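Notes for slides 1 to 9. Coast path access at Breltbridge: what walkers need before they set out.

Slide 1. Title only. Leave it up while people sit down. Start at 7.30 whether or not the back rows are full.

Slide 2. The route. The path starts at the Breltbridge ferry slip and ends at the lighthouse car park at Mindia. It is waymarked in both directions. The total climb is 600 metres, nearly all of it in the second half, and the guidebook profile hides this by averaging it over the whole day. Say this early. Most complaints we receive concern the climb and not the distance.

Slide 3. Stages. Four stages, each ending at a road. Stages one and two can be joined by a fit walker. Stages three and four should not be joined in winter, as the last bus leaves Mindia before dark. Point to the bus stop on the map. It is on the inland side of the road and is easy to miss.

Slide 4. Tides. Two crossings depend on the tide: the creek below Chong farm and the shingle bar at the foot of the Clinetti steps. Both have a high-water route. The creek diversion follows the field edge and is muddy from September onwards. The one at the steps goes up through the wood and rejoins the path at the stile. Read out the rule on the slide: if the marker post is standing in water, take the high route.

Slide 5. Carrying maps and papers. Paper map, tide table and bus times go in a clear bag with a zip seal, folded so that the current stage faces out. Phones go in a separate bag.
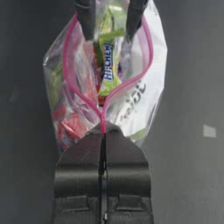 Slide 5: clear bag with pink zip seal, held open at the top.

Check the seal along its full length before packing. Sand in the track is the usual cause of leaks. Rinse it with fresh water and let it dry.

Slide 6. Water and food. There is a tap at the ferry slip and another at the Clinetti campsite, which is turned off out of season. No shop between the two ends.

Slide 7. Surfaces. Sand, then turf, then stone steps. The steps are uneven and have no handrail on the seaward side. Poles help on the way down.

Slide 8. Places to stay. Refer to the handout. Do not read the list. Prices on it are last season's.

Slide 9. Questions. If asked about dogs: leads through Chong farm, all year. If asked about bicycles: not permitted on any stage.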